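Zevau Community Workshop – a thread on the new interior partition at our Foltusley building.

Members have asked how the quiet room was separated from the main shop floor. The work was finished in April and the room is now open for use.

The building is a former printing hall with one large open floor. The lease does not allow fixings into the ceiling or the outer walls, so the partition had to stand on its own.

The design was prepared by Hermine Brunner. It uses a timber frame on wide feet, filled with salvaged interior doors set side by side. The doors were supplied by Egger, a local reclamation yard.

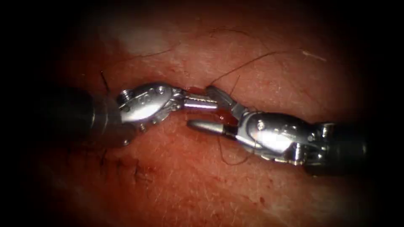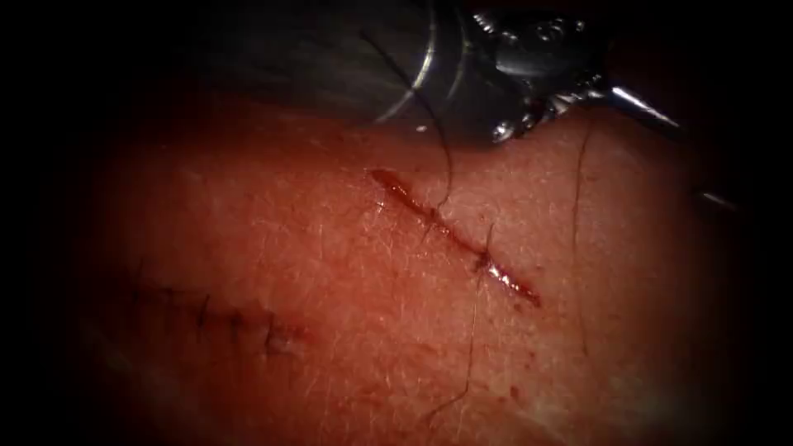
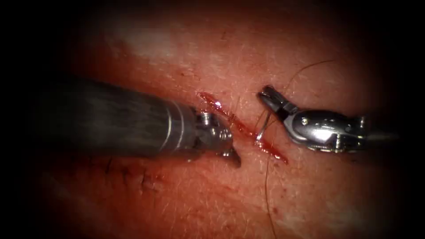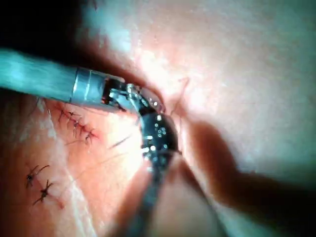 A total of 13 doors were used. Three of them still open and serve as entrances. The others are screwed shut from the quiet side and may be removed with a hand driver if the layout changes.

Sound was the main concern. Each door was backed with old wool blankets held under thin battens. Conversation at the benches can still be heard, but the table saw no longer interrupts a class.

Materials came to 1,334 dollars. The original estimate was 1,546 dollars, and the difference has been placed in the tool repair fund.

One matter remains open. The floor slopes toward the loading entrance, and the feet on that side rest on shims. These are checked every Wednesday before opening. Members are asked not to lean lumber or bicycles against the partition.

The small light above the middle entrance shows when the room is occupied. It runs on a spare Alo controller board and a door switch – the wiring diagram is in the binder at the front desk.

Members who wish to build a similar wall at home may borrow the cutting list. Please return it the same week, as there is only one printed copy.

Reservations for the quiet room are made at the front desk. Evening places are limited to two hours per member.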